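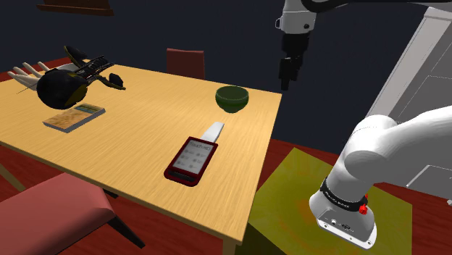
Holtalville Tool Library – Home Automation Group

Before you buy an arm for the kitchen table

Price the stand first. The arm gets all the attention, and then someone remembers it has to be bolted to something. Put 15 percent of the budget aside for that.

Measure the reach with the chairs where people leave them. Tidy chairs lie.

Practice on a bowl and a book before you spend 200 dollars on spare fingers. Zainab Shehu bought 2 sets in November and has opened neither.

Keep 40 inches clear for the cupboard door – you will still want plates.

Quotes from Plonmont leave out the cable. Ask.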